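My house rules for teleop sessions (updated)

7th August

A few of you asked for the rules I keep taped up next to our two-arm station at Stasiv, so I finally typed them out. They started as a scribble on the back of a Jornen packing slip and they've grown a bit since then! None of it is official. The Censide handbook has a whole chapter on this stuff (125 pages, I've read maybe half) and if your shop follows that, great, stick with it.

Start every run from a known layout

I'm fussy about this one. Same spots for the baskets and the tray, arms parked up over the table, and the tray empty before anybody hits record. If the duck starts in the brown basket, it starts in the brown basket every single time, until we change the plan in writing. We once had to toss 60 runs over a tray that had crept toward the wall (my fault, I was tired). 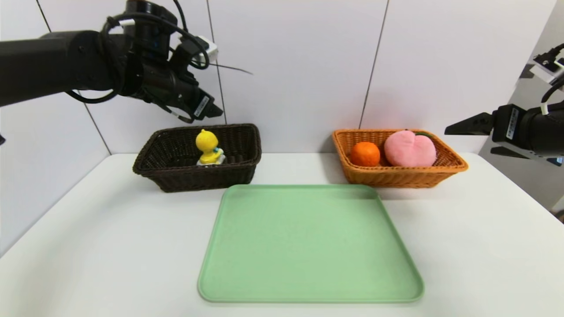
Keep the cables loose, but not too loose

Give the wrist enough slack to turn all the way both directions, then stop. I do one slow full turn by hand before powering up and watch for anything that snags. Ties get swapped every September whether they look bad or not.

Hands out while the arms are live

Yes, even to nudge a peach. Pause, wait for the light, then reach in. Gakevby's trainer made us repeat that until we were sick of it, and I still say it under my breath.

Next up I need to redo the labeling page, which is a mess.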